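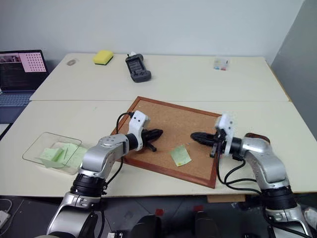
MINUTES OF THE GENERAL MEETING

Okoro House Tenants' Association
Held in the ground floor meeting room, 11 May 2026

1. Opening and attendance

The Chair, Kamol Kaewkla, opened the meeting at 6.35 pm. Attendance was recorded in the sign-in book. Apologies were received from the tenants of Units 4 and 17 and from the building manager, Prakon Property Services. A quorum was present.

2. Minutes of the previous meeting

The minutes of the previous general meeting had been circulated by email and left in the mail room. One correction was requested at item 6, where "rear stairwell" should read "side stairwell". The minutes were accepted as corrected.

3. Business arising

3.1 The side stairwell light has been replaced. Prakon has advised that the fitting on the second landing is of the same age and will be looked at on the next visit.

3.2 The bicycle rack is still awaiting a decision from the owner. Carried forward.

4. Notice boards

4.1 The Chair spoke to the written report on notice boards, which had been distributed with the agenda. The present arrangement, under which notices are taped to the lift doors and the glass at the front entry, has drawn complaints about tape residue and about notices remaining up long after they have lapsed.

4.2 The meeting considered the cork board with the narrow reddish-brown wooden frame. Members were generally satisfied with its appearance and considered that the frame would suit the timber trim in the entry. One member asked whether a white magnetic board would be easier to keep clean. The Chair replied that most tenants already have pins, and that magnets had gone missing from the laundry board within weeks of its being put up.

4.3 There was discussion of the use of sticky notes. Several members felt that a small note of the pale green kind should be allowed for short messages, such as a parcel taken in for a neighbour. Others were concerned that such notes curl, fall and are trodden into the carpet. It was agreed that sticky notes may be used provided they are also pinned, and that they should be kept to the lower right part of the board so that the remainder is free for full-page notices.

4.4 Moved: That the Association install a framed cork board in the front entry, to the left of the mailboxes, and a second of the same type in the laundry in place of the magnetic board. Seconded. Carried.

4.5 Moved: That a sum not exceeding $200 be set aside for 2 boards, fixings and a supply of pins. Seconded. Carried, with one member voting against on the ground that the laundry board could be repaired.

4.6 The following rules for the boards were adopted:

Notices are to carry the unit number of the person posting them and the date on which they were put up.
Notices are to be removed after one month, or sooner if the matter has passed.
Commercial advertising is not permitted. Tenants may advertise household items for sale or to give away.
Notices from the building manager and the fire safety contractor are to be placed along the top and may not be covered.
Pins are to be returned to the cork when a notice is taken down.

4.7 A member asked whether the boards should be locked behind glass. The meeting did not support this. The Chair noted that the matter could be raised again if notices were interfered with.

Action: Chair to arrange purchase and to obtain Prakon's written consent before any holes are drilled.

5. Meeting room

5.1 Tenants are reminded that tables moved for private functions must be put back. The booking sheet will be transferred to the entry board once it is up.

5.2 A quotation has been received from Cornix Interiors for repainting the room. The amount of $400 covers the walls only and does not include the ceiling. Members asked for the ceiling to be priced separately before a decision is made. There was some discussion of colour – grey was preferred, being nearest to the present finish in the hallway – and no vote was taken.

Action: Secretary to write to Cornix.

6. Correspondence

In: Letter from Juvunis Lifts regarding the annual inspection, to be carried out in August. The lift will be out of service for one morning. Tenants with mobility needs are asked to contact the Secretary so that arrangements can be made.

Out: Letter to Prakon regarding the recycling bins.

7. General business

7.1 A tenant on the third floor reported noise from the garage door late at night. The Secretary will refer this to Prakon with a request that the rollers be greased.

7.2 It was asked that notices already on the lift doors be taken down by those who posted them before the new board is installed. Any left after that date will be removed and kept in the office for two weeks.

8. Next meeting

The next general meeting will be held in August, on a date to be posted on the new board and sent by email.

The meeting closed at 7.50 pm.

Minutes to be confirmed at the next general meeting.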